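Gallery: The Bench at Karonbridge, One Corner at a Time

Posted February 27, 2018 by Yaneth Marulanda

People who come through the Karonbridge shop tend to ask about the projects. Fair enough, the projects are the point. But the projects leave, and the furniture stays, and after moving in back in November I find I have developed feelings about the furniture. This page is for the furniture.

The old room at Arboleda had a folding table with one leg that folded whenever it felt like it. When we got the keys here, Orlando Huaranga announced that we were going to have a real bench, the kind you could park a small car on. He has never explained which small car. What we got is a butcher-block top with black aluminum rail along the edges, and I will admit (he is going to read this) that it's a good bench.

The rail was my idea, for the record. Slotted extrusion means you can bolt anything to the side of a table at any spot along it, and then change your mind, which I do. I changed it 8 times in the first month. Orlando kept a tally in pencil on the back of the Rodov catalog, and the tally is still pinned by the door. 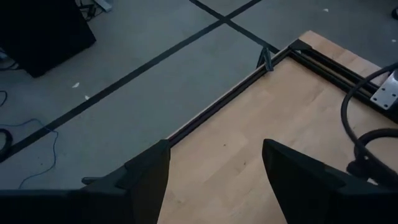 The corner, with its little black bracket. Clamp on one rail, mounting plate near the other, and a cable taking the scenic route.

A word about the wood. It was oiled before anything was allowed to touch it, including us. For two evenings we stood around holding sandwiches and looking for somewhere to set them down. Butcher block is a kitchen material and I think it knows it, because every person who walks in wants to chop an onion on it. The house rule is no onions. The house rule also covers coffee, solder and Orlando's bicycle, with mixed results.

Then there's the carpet. Gray, came with the lease, and a ridiculous thing to put in a workshop. Drop an M3 washer and it is gone until spring. On the other hand it takes tape nicely, and dark tape lines are now the closest thing we have to a floor plan. Cables are supposed to respect the lines. I have spoken to the cables.

For those who asked after the last post: the clamps are plain Ruvadel ones, from the bargain bin, and we have more of them than we have things to hold down. Drilled plates get reused until the holes outnumber the metal. The rail was cut to length at the store, and the 63 minutes I spent waiting at the cutting counter were the most restful of the whole move.

More corners to come when I've swept them. Orlando would like it noted that he sweeps too. Comments are open below, and if you've ever gotten linseed oil out of gray carpet, please start there.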